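Kirsty Inskip has moved her company four times, and she talks about the last move the way other people talk about a good vacation. Notance, her bookkeeping software firm, now sits on the second floor of the Fairclough building, and she loves it there.

"I'd do the lease negotiation again tomorrow," she says, laughing. "It was the most fun I had all year!"

She started looking in January, with a renewal offer from her old landlord already on the desk. It would have raised her rent by 20 percent.

"I read it twice and then I went for a walk," she says. "After that I called Liam." 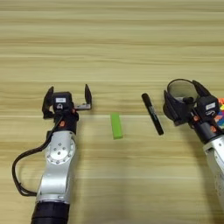 Liam Pickering is a tenant broker at Plurnard, and his first question was how many people came in on a normal morning. Inskip guessed. He asked her to go and find out, so for a month she kept a tally by the coffee machine (she still has the notebook).

"We were paying for a lot of air," she says. "Two whole rooms had turned into storage for chairs."

Pickering is just as keen on the subject. "People fall for the lobby," he says. "I want to see the loading door, the freight elevator, the thermostat. Who controls the heat after 6 p.m.? Ask that before you ask about paint."

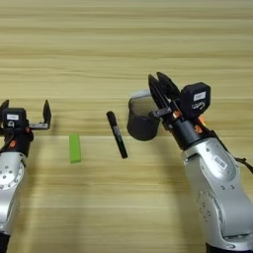 They ended up with 536 square feet less than before, and Inskip got the landlord to pay for new lighting and a second sink. The part she is proudest of is a clause that lets her sublet a room without a fee. She found the wording herself on page 319 of a secondhand handbook on commercial leases, and read it to Pickering over the phone.

"She was so excited I had to ask her to slow down," he says.

Her neighbors down the hall, a design shop called Vosance, have since asked for the same clause. Inskip lent them the handbook, with her sticky notes still in it.

"I want it back, though," she says. "Our lease is up in five years and I've already got ideas."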